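Wood tops: what they do all year while you're not looking
Speaker notes, Vorkmont home repair evenings
Aurélien Roussel

DON'T READ THESE OUT. Glance and talk.

Before start
Water on the lectern. Offcuts in the blue bag, pass them around after the glue part, not before - last time half the room was sniffing cedar and missed the bit on grain. Clicker batteries. Mention restrooms, mention coats.

Opening
Start with the door story. Bathroom door, old apartment, stuck every August, fine every January. I planed it in August. By January there was a gap you could slide a magazine through. Planed away wood that was only visiting. Pause there, people usually groan.

Point: wood takes in water from the air and gives it back. Keeps doing it. Tree's been dead 100 years, still does it. Paint slows it down, oil slows it a bit, nothing you can buy at the hardware store stops it.

Ask: who has a drawer that sticks? Hands. Who has fixed it more than once? Laughs, move on.

Which way it moves
Across the grain. Say it twice. Along the length, next to nothing. Across the width, enough to break things.

Straw bundle - hold up the drinking straws with the rubber band. Wet straws get fatter, don't get longer. Leave the bundle on the front table so people can play with it in the break.

A wide single board is the worst case. Big old one-piece tabletop, gorgeous, cups like a potato chip if it's dry on one side and damp on the other. So makers cut boards into strips and glue them back side by side. Sounds like a waste. Strips pull in slightly different directions and mostly cancel out. Also cheaper, also uses up narrow stock, be fair about that.
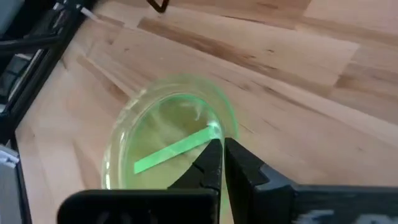
Glue joints. Modern wood glue, good fit, clamped right - the joint is stronger than the wood next to it. People don't believe me. Snap the test piece here. (Bring 2, the first one never breaks clean.) Show where it broke: in the wood, beside the line. Now pass the offcuts.

If a joint does open at home it's nearly always the ends first. Ends lose water fastest, like the end of a loaf going stale. Hairline at the end of a seam in winter, closes up by spring = leave it alone. Don't fill it!! Filler goes in when the gap is open, then summer comes, wood swells, filler has nowhere to go. Either it pops out or it pushes the split longer.

Somebody will ask about wax in the gap. Wax is ok. Soft, squeezes out, wipe it off.

Air in the house
The number that matters is the humidity, not the heat. Heat just makes the air thirsty. Furnace kicks on, indoor air gets very dry, everything wood in the house starts shrinking for weeks. Slow. You don't see it happen, you just hear a crack at 2 in the morning and lie there wondering.

Cheap meter on a shelf. I use a Clukeo, paid $18 for it, others are fine, not getting a cut. What you want is the trend. If the number falls off a cliff the first week of heating, your furniture feels it too.

What helps
Keep the good table off the heat register. Obvious but go look at your own dining room tonight.
Same for a sunny window. One leaf of the table in sun and the other not = two colors by fall. Rotate it, or pull the curtain.
Humidifier if you have a piano or someone with a dry nose, you get the table for free.
Don't store leaves or spare shelves flat on a concrete floor. Damp below, dry above, they cup. Stand them up or lay them on sticks so the air gets to both faces.

The underside
This is the part of the talk I care about, slow down.

People finish the top and forget the bottom. Three coats of oil on the face, bare wood below. Bare side drinks faster. Bare side moves more. Top bends. Then they come to me and say it was badly made. Maybe. Usually I put my hand under and it's like a new popsicle stick.

So: whatever goes on top goes underneath. Doesn't have to be pretty. One coat less is fine.

Tetteh story here if there's time. Small shop, three towns over, made desks for a school. Lovely tops. Someone skipped the undersides to hit the delivery date. First winter the phone started ringing. They took back 162 tops, flattened them, oiled both faces, sent them back out. Old Mr. Tetteh told me the oil they saved would have fit in a lunch box. He still does the undersides himself, doesn't trust anybody with it. (He said I could tell this. Don't do the voice.)
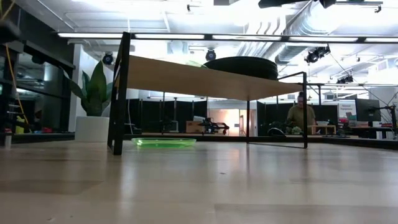

Fixing a top to a base. Next big mistake and it's a common one. You've got wood that wants to move and a frame that doesn't, steel or wood, makes no difference. Screw it down hard at every corner and something has to give. Won't be the steel.

Slotted holes. Slot runs across the grain so the screw can slide. Washer under the head, snug, not cranked. Middle screws can be plain round holes, outer ones need the slots. That way the top stays centered and grows both ways.

Or the little metal figure-eight clips. Or wooden buttons in a groove, the old way, my favorite, takes all afternoon. Show the button, there should be one in the blue bag, if not I left it in the truck again.

Never glue a solid top to its frame. Never. If they remeber one line tonight.

How to tell at home: look under your table. Round holes, no play, screws at the far edges? Back them off a quarter turn before the heating season. Better fix later: take out one screw at a time, stretch the hole with a round file, put it back with a washer. One evening, radio on.

BREAK here. Ten minutes. They will take fifteen. Cookies by the window.

Finishes, after break
Keep this short, it turns into an argument.

Oil. Easy to put on, easy to fix. Poor against hot pans and red wine. Needs a fresh coat when water stops beading. I use Drundinow clear, thin, wiped off completely after a quarter hour. The wiping off is the job! Sticky table = oil left on. If it's already sticky, rub with more of the same oil and a rough cloth, it loosens the old layer, then wipe, wipe, wipe.

RAGS. Must say. Oily rags in a pile can catch fire by themselves. Spread flat outdoors to dry, or in a can of water with a lid. Hold up the can. Everybody writes this one down or nobody gets a cookie.

Varnish. Tough, sits on top like a window. When it goes, it goes in patches and you have to sand the whole thing. Fine for a table with kids and homework. I have varnish at home, yes, I admit it, moving on.

Wax on its own. Smells great. Looks great. Wet glass and you've got a ring. For chests and picture frames.

White rings: that's moisture stuck in the finish, usually not in the wood. Leave it alone a couple days first, a lot of them fade. Then a bit of oil on a soft cloth, with the grain. Black marks are another animal - water plus iron, that's down in the wood. Steel can left on a wet table overnight. Oxalic acid, gloves, goggles, outdoors, read the label. Or put a plant on it.

Daily care
Damp cloth, then dry cloth. Done. No spray polish, the silicone gets in and later no finish will stick, ask anyone who's tried to refinish a piece that somebody's grandma sprayed every week for thirty years.

No vinegar either. I know what the internet says.

Dents: the iron trick. Wet cloth over the dent, hot iron, few seconds, lift and look. Fibers are squashed, not gone, steam puffs them up. Only on bare or oiled wood. On varnish you'll get a white patch and a bad mood. Demo if the outlet at the front works - CHECK OUTLET. Extension cord in the truck.

Scratches, no trick. Sand with the grain, go wider than you think, feather out, re-oil. Start at a grit you're comfortable with, 150ish, don't jump straight to the fine stuff or you'll be there till midnight.

Questions they'll ask
Is bamboo the same? Moves too. It's a grass. Same rules.
Plywood? Layers crossed, barely moves. Edges chip.
Can I cut food right on the top? You can. Food-safe oil and a scraper. I'd use a board.
My table wobbles, is it the wood? Check the floor first. Spin the table a quarter turn. If the wobble stays in the same spot of the room, it's the floor.
How often do I oil? When it looks thirsty. They hate this answer. Ok - twice the first year, once a year after.
Warped shelf, can I save it? Sometimes. Damp grass, hollow side down on it, sun on the other side, check every hour. Works or it dosn't.

Wrap up
Homework: go home, get down on the floor, look under one table. Write down what holds the top on. Bring it next month, we'll do clips and slots hands on, ten spots, sheet's by the door.

Collect the offcuts!! Cedar one always walks.
Stack chairs, lights, key back through the slot.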